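About Hastia

Hastia supplies engine measurement tools and calculation software to workshops, club racers and home rebuilders. The company was set up to sell one product, a printed chart for working out compression ratio from bore, stroke and chamber volume. The chart is still in the catalogue, now in its 7th edition.

Our main program is Dratatora. It covers four areas: cam timing, port flow, gearing and fuel delivery. Data can be entered in metric or imperial units and exported as plain text. The standard library holds 82 engine profiles – mostly four- and six-cylinder petrol units – and users can add their own.
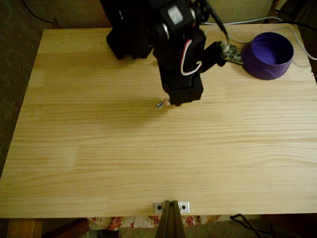 Fiadzo is the burette and plate kit for measuring cylinder head volume. Each burette is checked before dispatch and supplied with a signed record. Replacement plates are sold separately in nine bore sizes.

Bakska, our technical bulletin, is issued every April and October. It lists corrections to published formulae, changes to the software and known faults. Back issues are free to registered users.

We do not build or tune engines. Questions on the use of our products are answered by email, normally within about 4 working days. Please quote the licence number or the burette serial number in all correspondence.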